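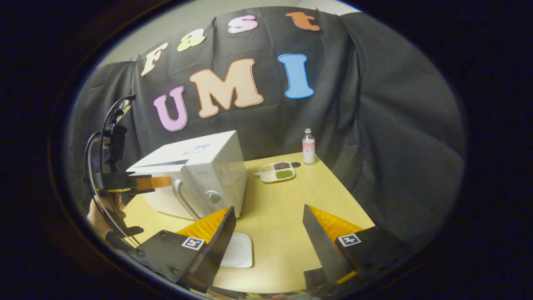
Sirthorpe Textile Workshop, Dyeing and Finishing

8 January 2013

First day back. Boiler lit at opening and up to pressure by morning tea. The small vat had a skin on it from sitting over the break, skimmed off and dumped. pH strips in the drawer have gone off (the whole tub reads the same in tap water and in vinegar). New tub on the order list.

Main job is still the black on the Ilcombe wool. They want the colour to match the piece we did for them in October and so far it doesn't. The October cloth is a warm black, going a bit brown when you hold it to the window. Everything since has come out blue. Same dye, same supplier, but a new drum, opened just before the break.

Ran two test skeins this morning.

Skein A: October recipe exactly, new drum. Blue again. Rinse ran grey for a long while before it cleared.

Skein B: same, with a pinch of the Nuslow brown added at the start. Much closer in daylight. Under the tubes over the bench it looks green, which I don't like. Could be the tubes. Took it out to the loading dock and it looked fine there.

Both skeins are on the rack with tags. Please don't move them to the warm end, I want them to dry at the same rate.

Old recipe card for the October batch says 42 g for the lot, but the 2 has been written over something else. It might have been a 7. Need to check against the stock sheet, if anyone knows where the October stock sheet went. It isn't in the green folder.

Water: council has been flushing the mains on our side of the road and the first draw of the day came out rusty. Let it run until clear before filling anything. Iron in the water will sadden the colour, and that could account for the October cloth being browner than it should have been. If so we matched them to a fault and now have to repeat it. Will put a sample of tap water aside each morning this week in the jars beside the sink. Label them with the date and leave the lids on.

Räsänen notes: going back over the photocopied chapter on afterchroming. Not using chrome here, but the part on heating rates is useful. It says to bring the bath up slowly and hold before the boil. We have been going straight up because the element on the big vat only has the one setting. Tried switching it on and off by hand, 12 minutes on and then a rest. Tedious but the take-up looked more even on the scrap. Worth doing properly with a timer.

Scales: the bench scale drifts when the extractor fan is on. Zeroed it with the fan off, turned the fan on, and it crept up on its own. Weigh with the fan off and then switch it back on before opening any of the powders. The 700 g check weight still reads true with the fan off.

Afternoon. Skein B dry enough to rub. Some crocking on white cotton, less than A. Rinsed a cutting in cool water with a bit of soap and it bled slightly. Probably under-rinsed, I was hurrying it. Will redo.

Felt offcuts from the Ilcombe job are in the bin under the cutting table. Keep the bigger ones for tests, the rest can go for stuffing.

To do:

- skein C, half the Nuslow brown, slow heat
- find October stock sheet
- pH strips, gloves (medium), muslin
- ring Ilcombe and ask what light they're judging the colour under
- gasket on the big vat lid is weeping again at the hinge side
- descale the kettle

Boiler off, drain valve closed, fan left running on low.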